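Equipment Diary, Brelgate Household Handling Program
7 September 2023

Morning: the revised request

The day began with the equipment request for the coming term, which Wendy Ellwood had returned overnight with her comments. She accepts the case for more hand-held grippers. She does not accept the case for buying them all at once, and on reading her notes a second time I am inclined to agree with her. The request as I wrote it in July assumed that every site would work every day. The site log shows otherwise, and I should have consulted it before setting down a figure.

The sum available to us for the remainder of the year is $3,000. It must cover replacement fingers, fasteners, carrying cases and the small household goods that the sessions use up, as well as any part payment on new units. Grippers have so far been charged to a separate line, and I had hoped that would continue. Roland Sedgwick confirmed by telephone shortly after nine that it will not. From now on, hardware and supplies are to be planned together, and one signature will cover both.

I have therefore divided the request into two parts. The first is for items without which work would stop. The second is for items that would allow us to open another site. Each part is to have its own page and its own total, so that the second may be put off without the first being held up.

Late morning: visit to the Tirketness apartment

I spent an hour and a half at the Tirketness apartment, where the bedroom is in use for small-object work. The present task is jewelry: picking single pieces from a tray and setting them down again. I wished to see it before approving the parts list, as the operators had written that fine items were the hardest on the fingers and I had only their word for it.

The pieces differ a good deal in how they behave. A thick bangle offers a firm edge and can be taken from several sides. Chain and strung pearls are another matter, for they fold over on themselves and give the fingers very little to close upon. The knotted pieces fall somewhere between the two, being soft but bulky enough to hold.

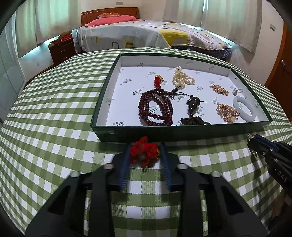
Early afternoon: the finger question

The ridged fingers are the part most often asked for, and they are the part on which our records are weakest. We have 232 completed session sheets from this site and not one of them has a space for the condition of the fingers. I have asked that a line be added at the foot of the sheet. Until it has been in use for several weeks, any figure I give for yearly replacement would be a guess, and I have said so plainly in the request.

Two offers are in hand. Zunico quotes $1,371 for a parts package, with delivery in 21 days. Stefanou quotes a lower price for each set but requires a larger order, and its letter is silent on returns. I wrote to both firms after lunch. To Zunico I put the question of whether the package could be split over two deliveries, and to Stefanou whether a trial set could be bought alone. I also asked each to state whether its fingers would fit the units we already own without changes to the mounting — a point that neither quotation mentions.

Wendy Ellwood raised the matter of the household goods. Her view is that the jewelry, trays and cloths should be listed as equipment and given inventory numbers, as they move between sites and are sometimes hard to trace. I would prefer to number the trays only, and to record the contents on a card kept with each. We did not settle it.

Late afternoon: corrections and matters carried over

Roland Sedgwick came by at four with the storage plan. He has allowed one shelf per site, which is sufficient for cases but leaves no room for spare parts. He will look again at the cupboard in the Brelgate office. I gave him the first part of the request to read, and he marked two errors in my addition, both now corrected.

The second part I have kept back. It should not go forward until the Tirketness operators have told me how many hours in a week the grippers there are in use.

To be carried over:
Replies from Zunico and Stefanou.
New line on the session sheet, to be checked by Wendy Ellwood before printing.
Decision on inventory numbers for trays.
Cupboard measurements from Roland Sedgwick.
Hours of use at Tirketness, in writing.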